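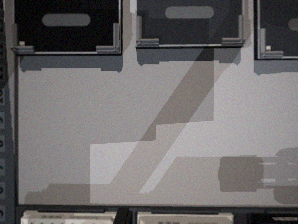

Savik's practice package is the most fun I've had with automation software in years, and I say that as someone who still likes a real arm bolted to a real bench. You load a bench, pick a task, and send the simulated robot off to try it while you drink your coffee. What won me over was the light. Shadows fall hard-edged across the pale gray panel and pile up on each other, with one long diagonal band running right through a bigger stepped shape, and a vision system has to cope with all of it. Plenty of training packages give you a bench lit like a dentist's office!

By Corinne Crenshaw
April

The package comes with 11 starter benches, and you can change the lamps, the clutter and the camera position on any of them. I spent most of my time on one called Gulora, moving a single lamp a little at a time and watching the pick planner change its mind. It's oddly gripping (I missed lunch twice).

Xiomara Haverford, who leads the bench design team at Savik, told me the grain in the view is adjustable too. "People kept asking us to clean it up," she said. "Then they'd try their model on a cheap camera and come back asking for more noise."

Setup took me four evenings, mostly because the manual skips over the licensing step. The Pettigrew add-on, which handles soft parts like cable and cloth, still feels young - my cables passed through a clamp more than once. And you'll want a decent graphics card. On my older machine a batch of some 3,000 attempts ran overnight and was still going at breakfast.

None of that put me off. Ondell, the next release, is meant to let two arms share a bench, and I've already cleared the disk space.

We use cookies to remember your reading preferences. Accept | Manage settings

Contact the editors | All rights reserved | Back to top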